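Course handout, unit 4: Working rules for collecting demonstrations with a hand-held gripper

Prepared by Imelda Bautista for the practical part of the robotics course. Please read before your first session in the Rundton room and bring a copy with you.

4.1 Purpose of the rules

In unit 3 we spoke about how a policy learns from demonstrations. In this unit we speak about the person who makes them. Most of the bad data I have seen in this course came from small habits at the table: a hand which starts too early, an object which was moved between two takes and not written down, a finger pad which was loose since the morning. The rules below are written for the Gomier task set, but you may apply them to other sets with little change.

When I write "must", it is a requirement and the session can be rejected if it is not followed. When I write "should", it is good practice and you may deviate if you write the reason in the log.

4.2 Before the first take

The operator must check both fingers for play. Take one finger between thumb and pointing finger and try to turn it. If it turns, tighten the screw and close and open the gripper a few times before you continue. Do not record and repair later.

The operator must do the mapping pass before the first demonstration, moving slowly and keeping a part of the table edge in view. A fast mapping pass is the most common cause of lost tracking in our logs.

The table should be wiped. Marks which do not come off may stay, but then they stay for the full session. Do not start to clean in the middle.

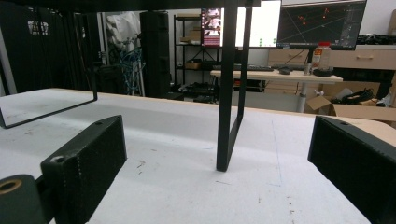

Many students ask how much of the room they have to put in order before they record. The rule is that the room must be stable, and it does not need to be beautiful. Tracking works on corners and edges with good contrast, so a background with things in it is often better for us than an empty wall. Behind the stand we have a wire shelving unit with cardboard boxes on it, and such a background gives plenty of fixed points, as long as the boxes are not moved during the session. Screens are a different case. A monitor in the background may show a picture which changes, and the tracker can take these changes for motion. So the screens behind the table should show a still picture or be switched off while you record, and if you need a live viewer, please turn it away from the working side. A jar or a roll of tape on a desk is no problem if it stays where it is.

4.3 Approach and grasp

Open the fingers fully before you come near the object. The thing you want to reach should be between the two fingers early in the approach, and not only in the last moment. This is important for thin parts, such as the leg of a stand, where a small error to the side makes one finger touch first and push the part away.

Move at the speed you would use to hand a full cup to another person. Stop for a short moment before you close. This pause is easy to forget when you have done many takes, and without it the closing point is difficult to find in the data.

The operator must not help with the free hand. If the object falls, let it fall, end the take and mark it F in the log. A failed take with a correct mark is useful to us. A failed take without a mark costs the reviewer a lot of time.

4.4 Shiny and dark objects

Metal objects and glossy boards change their look with every small change of the light. Before you begin with such an object, look at the preview from the start position and from the grasp position. If the highlight covers the edge where you want to grasp, change the angle of the lamp or turn the board a little.

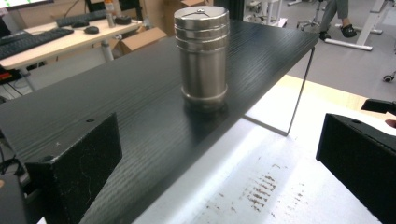 After this check the lamp must stay as it is until the object is changed. Write the lamp position in the log with the letters used on the wall plan. If the exposure is set to automatic, note this also, as the Clarkine export does not keep the setting.

Dust on a dark surface may stay. It should not be wiped between takes, for the same reason as in 4.2.

4.5 Number of takes and breaks

One complete set is 200 accepted takes per task. After 100 takes the operator must change, or must take a break and repeat the finger check from 4.2. Do not do more than 3 tasks in one session.

The start position of the object should be varied inside the marked zone. Students often believe that they vary it, but when we plot the positions they make a small cloud in the middle. Use the Policarpio sheet with the random positions.

4.6 People in the room

At least 2 persons must be present, the operator and the one who keeps the log. Other people may work in the room, but they should not cross behind the table during a take, and chairs should not be rolled. If somebody has to pass, the operator ends the take and starts again. Faces must not be recorded without written consent. Feet and legs far in the background are accepted.

4.7 The log

For each take: number, task, operator, result (S or F), remark. Write the remark at once. Remarks which are written at the end of the session are mostly wrong, mine included.

Reading for next time: unit 5, first half, on the review of takes and reasons for rejection.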